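Plernis 24 Folding Songbook Stand

Item no. 452
Availability: ships from the Cledberg warehouse in 2 working days

The Plernis 24 is a folding desk stand for singers, fiddle players and session musicians who read from bound songbooks or loose sheets. It holds an open book at reading height and folds flat for carrying. The desk is perforated steel with a powder-coat finish. The legs are steel tube with rubber feet.

Desk and clips

The desk tilts from vertical to fully horizontal and locks with a single side lever. Two spring clips on the lower lip hold pages open. The clips slide along the full width of the lip and can be removed for use with a tablet. The lip is deep enough for a hardcover book or a ring binder. 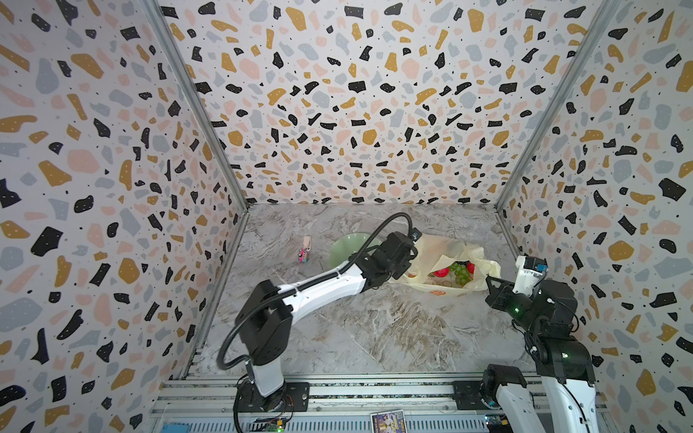
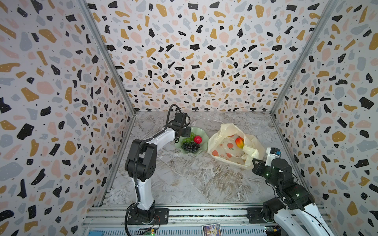
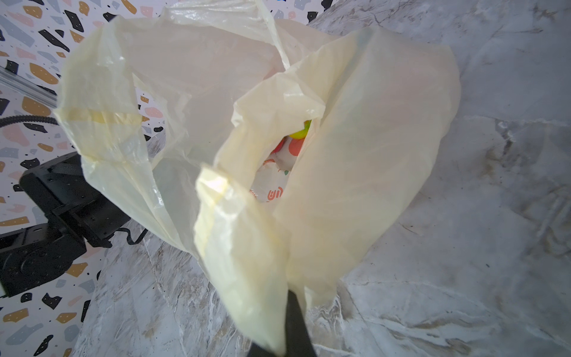 Photos: Prostitetti

Height adjustment

The center column has two sections, each with a threaded collar. Turn the collar counterclockwise to release, set the height, and tighten by hand. Do not use pliers. The lowest setting suits a seated player with a small accordion or concertina. The highest setting suits a standing singer.

Specifications

Desk width: 452 mm
Maximum height, floor to lip: 1,240 mm
Folded length: 614 mm
Leg sections: 3
Finish: matte black or gray
Warranty: 24 months, frame and collars

In the box

Stand, desk, two page clips, one spare rubber foot, carry bag with shoulder strap. The clip-on lamp is sold separately and fits the top edge of the desk.

Care

Wipe with a dry cloth. If the stand has been used outdoors, leave it unfolded until the joints are dry. A drop of light machine oil on the lever pivot once a season is sufficient. Do not oil the collars.

Changes to this model

Stands made from September onward have the wider leg brace. Older spare feet fit both versions. Older leg braces do not fit the new column. The Cáceres desk, with solid panel, can be fitted to either version using the adapter plate.

Orders

Orders placed by 15th November ship with the older carry bag while stock lasts. Returns are accepted unused and in the original packaging. Spare collars, clips and feet are listed under Parts.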